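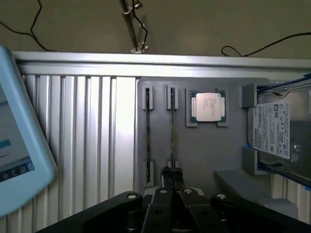

Bench technician, component fitting (ref. 3301)

Bradmont is recruiting for two posts on its component bench. The work consists of seating and removing memory modules, processors and 3.5-inch hard disk drives on upright test panels, and recording the condition of slots, clips and brackets after each run.

Applicants should be able to:
- handle processors by the edges only
- read drive labels and enter them in the parts log without error
- replace a worn clip or bracket from a drawing

Anti-static training is given on site. Previous repair work is useful but not required. The posts run for 10 months from April.

Send a CV and a short covering letter to Gráinne Breathnach, quoting the reference. Closing date: 21st December.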